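**December, 7:40 a.m.** Glue bench, batch 307

Hide glue went in to soak last night, 10 parts water by weight to 2 of the Zisov pearls, and this morning it looked like frogspawn and smelled like a wet dog with opinions. Both normal. Warmed it in the double boiler until it ran off the brush in a string. The thermometer and I disagree about what the temperature was. I went with the string.

Re-glued the lower back seam on the Grileletti cello. The old repair was white glue, of course, put on by someone who loved the instrument and hated whoever came next. Scraped it out with the bent knife, then warm water and a cotton swab, then the knife again, then tea. The seam closes dry under finger pressure except at the lower bout, where it wants persuading.

Clamped with spool clamps, cork side in. Do NOT use the ones with the green tape, the cork is coming off and they leave a ring. I have written this before. I wrote it on the tape.

Open question: the back has shrunk across the grain and the ribs haven't, so the overhang on the bass side is down to nearly nothing. Options are to shorten the ribs at the bottom block or pretend not to see it. The owner plays in a pit orchestra in the dark. Leaning toward pretending, but will measure again when the clamps are off.

**11:15 a.m.**

Varnish samples. Hrnčiar amber on spruce offcut is still tacky, and I have now left a very good thumbprint in it. Beltuvetti spirit varnish dried before I got to the end of the strip, so there are lap marks like a plowed field. Try it with a splash of lavender oil, smaller brush, and no radio.

Strip labeled 2071 has no entry anywhere in this book. It is the nicest color of the lot. If you made it, please write down what it is, even on a napkin.

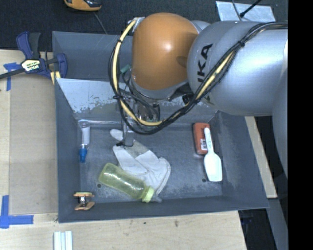
*Hannelore Frerichs, bench notes*

**3:30 p.m.**

Clamps stay on overnight. Squeeze-out looked even along the treble side, thin near the end button. Wiped it with a damp rag before it set, missed a bit inside the C-bout, will get it tomorrow with a warm chisel.

Leftover glue is in the fridge in the jar with the skull on it. It is good for a few more days and then it isn't, and you will know.

To order: cork sheet, cotton swabs, lavender oil. Bent knife needs a proper sharpening, I've been stropping it and hoping.

Peg box crack can wait. It's an old one and it doesn't open when I lean on it.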